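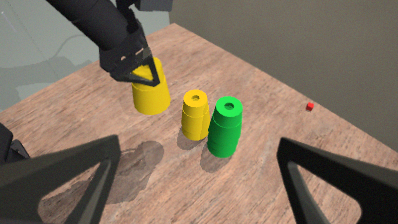
4. Setting up and first use of your Biltex Majali pump sprayer

Please read this section to the end before you fill the tank. The sprayer is made for water, liquid plant feed and garden products that are sold for use in hand sprayers. It is not made for bleach, paint, petrol or hot water.

4.1 What you need

The parts from the bag marked A (lance, hose, adjustable nozzle, two black rubber rings, one spare filter) and the shoulder strap from bag B. You do not need any tools. All nuts are closed by hand. If you use pliers, the plastic nuts can split, and this kind of damage is not covered by the guarantee.

4.2 Fitting the hose and lance

1. Put one rubber ring into the groove at the tank outlet. It must lie flat on all sides.
2. Push the end of the hose over the outlet as far as it will go, then turn the nut clockwise until it stops.
3. Do the same at the other end of the hose, where it meets the handle.
4. Check that the filter is inside the handle. It is a small white tube and it sits with the open end towards the hose. In some sprayers it comes already fitted, so please look before you add the spare one. Two filters together will block the flow.
5. Screw the lance into the handle and the nozzle onto the lance.
6. Clip the strap to the two eyes on the back of the tank. The long side of the strap goes to the upper eye.

Note: The hose is stiff when it is new, and in cold weather it is more stiff. Lay the end in warm water for a minute and it will go on more easily.

4.3 Testing with clean water

Always make the first test with clean water only.

1. Unscrew the pump and lift it out. Pour in water to the lower line on the tank.
2. Screw the pump back in. Hold the tank between your feet, not between your knees.
3. Press the pump handle down and turn it to free it from the lock. Pump until you feel clear resistance. When air escapes from the red valve, stop pumping.
4. Look at both hose nuts and at the collar of the pump. If you see drops, let the pressure out as described in 4.5, and tighten the nut or put the ring in again.
5. Point the lance at the ground and press the trigger. First comes air, then water in short bursts, and then an even spray.
6. Turn the nozzle to choose between a fine mist and a straight jet. Do not turn it past the straight jet, or it will come off the lance.

Caution: Never open the tank while it is under pressure. Never block the red valve or tie it down.

4.4 Mixing and filling

The amount of product is always given on the label of the product itself. Where the label and this manual say something different, follow the label.

The scale on the side of the tank is in steps of 100 ml. For small amounts use a measuring jug, as the scale is not exact enough for this. To help with the calculation: if your label asks for 50 ml of feed for every 1000 ml of water, then half this quantity of water needs 25 ml of feed.

1. Fill the tank with half of the water.
2. Add the measured product.
3. Add the rest of the water, but not higher than the upper line. The air space above this line is needed for the pressure.
4. Close the pump and tip the tank gently from side to side. Do not shake it hard, because many products make foam.

Powders must be fully dissolved in a bucket first and then poured through a fine sieve. Mix only as much as you will use on the same day.

Caution: Wear gloves and eye protection. Do not spray in wind. Keep children and pets away until the leaves are dry, or longer if the label says so.

4.5 Letting out the pressure

1. Stand the tank upright on firm ground.
2. Pull the red valve up and hold it until you hear no more air.
3. Press the trigger once with the lance pointing down.
4. Only now unscrew the pump, slowly. If you still hear air, stop turning and wait.

4.6 After each use

Rinse the tank two times with clean water and spray some of this water through the lance. Do not pour the rinsing water into a drain or a pond. Leave the tank open and upside down to dry, in a place without frost. Before the first use in April, put a little silicone grease on the pump ring. Cooking oil makes the rubber swell, so please do not use it.

Spare rings and filters are sold together as set 567. You can order it from the Biltex spare parts counter in Vuravbridge or from the shop where you bought the sprayer. The longer Irnano lance fits the same handle and is attached as in 4.2, step 5.

Version of this section: January 30, 2026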